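# Paltari open day: marker handling episodes

August – Olaia Valcárcel

Wrist camera recordings from the open day at the Paltari lab. Visitors watched one arm pick up, hold and put down a whiteboard marker, and a few of them took a turn at the controls. The set is small and was put together mainly for people who came that Thursday and asked for the data.

## Contents

- 21 episodes of the marker task
- 12 of them driven by lab staff, the rest by visitors
- one log file per episode, with gripper position and joint angles
- `notes.txt`, typed up by Liv Kristiansen during the afternoon

Episodes are stopped at 300 frames. Shorter ones were ended by the operator and are not padded.

## How the demonstration ran

Doors opened at 2 p.m. Rami Dabbas gave a short talk on the arm and then ran the first episodes himself. After that, visitors could sign up for a turn. Each person had one practice run, which was not recorded, and then one recorded run.

The task was the same every time: close on the marker, lift it, hold it upright, set it back down. Writing was not part of it. Several people asked, and we may try it at the next open day.

Episode 14 was stopped early when the controller lost its connection. It is kept in the set and marked `incomplete` in the log. Leave it out if you are training on full episodes.

## Labels

Each episode has a `result` field with the value `held`, `dropped` or `incomplete`. Nektarios Katsaros filled these in from the recordings the next morning – if the operator's own note disagrees, the operator's note is in `notes.txt` and the field was left as he set it.

No faces or voices were recorded. Visitors are listed by turn number only.

## Known problems

- Glare on the pale background behind the marker. Color thresholds will need adjusting.
- Clocks on the camera and the controller were not synced before episode 3.
- The fingers cover part of the marker once they close, so tracking its lower end is unreliable.

## Sample view

The deli marker held upright between the two black fingers, with the tape wrap just above the grip:

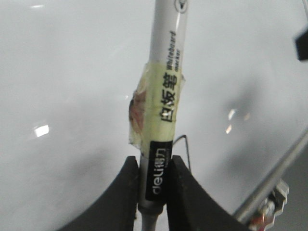

## Related items

- Paltari open day: visitor handout
- Floluline gripper logs, format notes
- Prendinberg visit: cup stacking episodes
- Zacharopoulos workshop slides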